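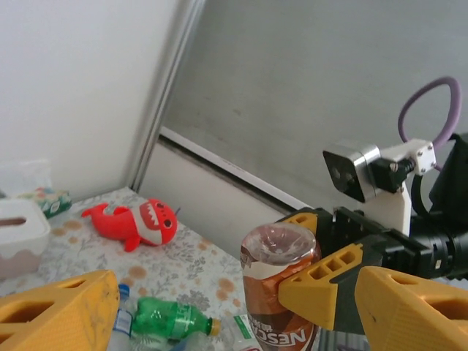

Chapter 10
Extraction and Moisture in Soluble Beverage Powders

10.1 Scope of the chapter

Soluble coffee is produced by removing water from a concentrated extract until the residue is stable at room temperature. The two principal drying methods are spray drying and freeze drying. Both begin with the same operations, namely roasting, grinding and percolation, and these are treated in 10.2. Drying is covered in 10.3, agglomeration in 10.4, and storage behaviour in 10.5.

Readers should be familiar with mass balances on a dry basis and with the sorption isotherms introduced in Chapter 2. All temperatures are in degrees Celsius and all masses in grams or kilograms.

10.2 Percolation

Ground coffee is packed into a series of columns through which hot water passes counter-currently. The freshest grounds meet the most concentrated liquor, and the most exhausted grounds meet the incoming feed water. Pressurising the columns keeps the water liquid above its normal boiling point. In the worked problems the feed enters at 140 °C.

Higher feed temperatures hydrolyse part of the insoluble carbohydrate fraction and raise the yield. They also increase the proportion of sediment and harsh flavour compounds in the liquor. The yield is defined as the mass of dissolved solids divided by the mass of dry roasted coffee charged.

The liquor leaving the last column in the Domeck problem set contains 15 per cent solids by mass. It is cooled promptly to limit the loss of volatile aroma, then clarified by centrifuge before concentration. Colour is measured on the clarified liquor.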